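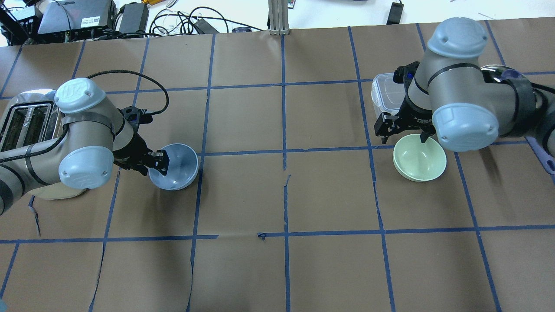

Raili Kuusisto wrote under my last thread that anyone pricing a two-arm setup should ask what the monthly fee covers before asking what the arms can do. Fair point, so I went back and got the numbers, and I'd like opinions from people who have paid for one of these.

The package is the Mindance tabletop kit. Two arms with parallel-jaw grippers, the control software, and a support plan. We would use it for kitchen items: bowls, plates, food containers, the usual. The reseller is Plirnel. They quote 3,505 for the first year with onboarding, or 1,607 for a shorter term without it. Both prices leave out the arms, which we already have.

What I want to know:

Is the onboarding worth the difference if one of us has already run a single arm?

Does the software cope with thin rims? Our bowls may be plastic and could flex when the gripper closes on the edge.

Do we need their printed table mat, or is a tape grid good enough for putting things back in the same spots?

We have to answer Plirnel by Monday.

Posted by Urho Manninen

Ritva Harju

We took the full year. I would do it again for a first two-arm setup, but I would ask for changes.

Onboarding was 16 hours over video. The useful part was the section on keeping the arms out of each other's way. Running one arm does not prepare you for that. You get used to swinging the elbow anywhere you like, and with two you can't. The rest was menus, and the manual covers those. Ask if they will sell you the two-arm section alone. They did that for a group in Skirkusberg last September, so they know how.

Rims: it depends on the force setting. The default is too high for soft plastic. In the gripper panel, lower the closing force first, then the closing speed. Save it as a separate profile, or the next update puts you back on the default. That happened to us twice. If the bowl swings after the lift, take a deeper bite on the rim before you add any force.

Mat: skip it. It is a nice mat and it costs too much. Painter's tape on paper works for placing things by eye. Use a straightedge when you put the tape down, and put new paper down when the old sheet starts to rip. A lifted flap can catch a plate when you slide it. If you need exact repeat positions, tape won't give you that, but from your list I don't think you do.

One more thing about cables. The kit ships with straps and the instructions show too few of them. Leave enough slack at the wrist for a full turn, run the arm through its whole range by hand, and then tighten.

Ghizlane Ramadan

Get the cheap one. Software is the same.

Ritva Koivisto

The software is the same, but the support isn't. On the shorter term you get email only, and my longest wait was 21 days for a reply about a gripper that would not home. The fix was one line in a settings file. On the full year you can call.

I also looked at Somogyi before buying. Their software is easier to learn and the grip settings are in plain units. It would not talk to our arms without an adapter board, and I did not want another box on the bench. If yours are a different model that may not matter. Send Somogyi the model number and they will tell you the same day.

On bowls, I disagree a little with Ritva H. Lowering the force helped with our thin ones, but a strip of rubber on the inside of each finger helped more. Replace it when it goes shiny. Metal bowls with a rolled rim needed their own profile as well, so plan on making a few.

Before Monday, get Plirnel to put in writing whether the price holds at renewal. Ours went up and I had nothing to point to.

Urho Manninen

Thanks. I have asked Plirnel about buying the two-arm section separately and about the renewal price. I'll try the rubber strips either way.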